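August, Mösli workshop, afternoon

Jars and the small black shelf

I continue here the notes about the dry storage for the Ulledora room. Last time I wrote that the glass jars should stay in the cupboard, but in the cupboard one forgets them, so now I try them on the black two-tier shelf.

The shelf I put directly on the light wooden table. First I wiped the table and the lower tray with a cloth, water only. The tray has dust in the corners each time I look, I do not know from where it comes.

Weights before I started, jar and lid together with contents: the one with the metal lid 775 g, the small spare jar 307 g. The spare jar is too low for the scoop and I took it away again. Kenza Zaki asked me to write the weights on the lids also, but pencil does not hold on the metal one. On the wood it holds well.

Order on the lower tray, from left to right:

1. Short glass jar with the silver lid, the whitish powder. It stays on the left side, as in Flistatstead.

2. Taller jar with the wooden lid, brownish contents. Middle place.

3. Third jar, also with wooden lid. Hold it at the body and not at the lid when it is put in the row, the lids are only pressed in.
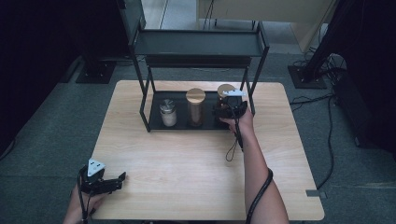
4. Turn the jars so that the labels we will make later can be read from the front. Leave 2 cm between them for the fingers.

Still open

The upper shelf: I would like to keep it for the scoops and the funnel. Kenza prefers more jars there. For me it is a bit high for glass.

Ask in Ulladbridge if they still sell the wooden lids one by one. Order number on the old bill is 2,729.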